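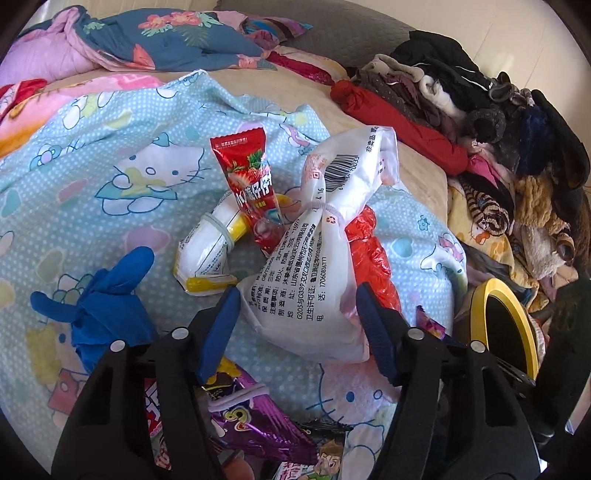
Tissue package with a pale elastic band around its middle, next to a strawberry snack packet, on the light blue polka-dot sheet.

Skasance Packets

README, last revised 2025-09-06

Welcome, and thank you for stopping by! Skasance Packets is a small collection of pictures and notes about soft household packaging: tissue packages, snack packets, wrappers, and all the other light, crinkly things that pile up in a drawer and slide out when you open it. Many of them are gathered or bent and held with an elastic band, and how a packet looks once it has a band on it is what most of the notes are concerned with.

The project grew out of a long afternoon of tidying at Marisol Schumacher's place in May. We had meant to sort one drawer and ended up talking for hours about how differently plastic behaves when you put a band on it (a thick snack packet wants to spring back, a tissue package just gives in and fans out at both ends). Fatemeh Heydari started a list that evening, and the list became the notes file you have now.

What you get

466 pictures, in one folder
48 packets, each with its own entry in the notes file
notes.csv, one row per packet
pairs.csv, which tells you which packets share a picture
words.txt, our word list, explained below

The packets were laid out on ordinary bedding or a table, close together, so please expect neighbors. A picture listed under one packet will very often have two or three others leaning into it, and the notes file only describes the one it is listed under. If you want the neighbors too, look them up in pairs.csv.

Columns in notes.csv

packet: a short name we made up, such as "strawberry tall" or "white tissue"
kind: tissue, snack, wrapper, or other
band: yes or no
band_color: plain words, left blank when there is no band
band_place: top, middle, bottom, or bend
shape: flat, gathered, bent, or leaning
print: the languages and the larger words we could read
remarks: anything else, sometimes quite a lot of it

"Bend" is for packets that have been curved into a hook and tied that way, like the white-and-yellow one with the pale green band. We went back and forth over whether it deserved its own word, and Oriana Retamal won that argument very cheerfully – she had already used it in the first 30 rows.

About the colors

We used everyday words. Elastic bands are hard, though, especially the pale ones, and two people sitting side by side will call the same band gray and lilac. When that happened we wrote both, with a hyphen, and moved on. Please don't read anything clever into the order! Clear and cloudy plastic both went under "translucent" unless the remarks say otherwise, and a white package with a see-through skirt at the bottom is still "white" in our file.

About the print

A good number of the packets carry Chinese text. We copied the large characters where they were readable and left the small ones alone, with a few exceptions. The white tissue package has 非卖品 ("not for sale") near the top, which made us all smile, and we kept that in the print column. Addresses and telephone numbers are never copied into the notes, even where you can read them on the plastic. Folds swallow a lot of the text, so a blank in the print column means we could not read it with confidence. It does not mean the packet is plain.

How the notes were written

Ismael Rangel and Fatemeh each wrote a row for every packet without looking at the other's, and then they compared over tea. They disagreed on 40 cells, most of them in the shape column, where "gathered" and "bent" shade into one another more than you would think. Those cells have been settled by talking it through, and both original answers are kept in the remarks.

Known gaps

Wrappers are thin on the ground compared with snacks. Shiny red ones in particular tend to turn up behind something else, so their shape is often a best guess from the part that shows. There are hardly any empty bags. Sizes are not recorded at all – we meant to measure and then the packets got put away.

Using it

You are welcome to use the notes and pictures for teaching, for sorting experiments, or for your own drawer. Please keep the name Skasance Packets with them if you pass them along, and please don't use the packaging artwork on its own, as it belongs to the people who made it.

Corrections are very welcome and we do read them all. Write to Heledd Mathias, who looks after the files, and give the packet name and the column. New rows are added at the bottom of notes.csv, and the old ones keep their places.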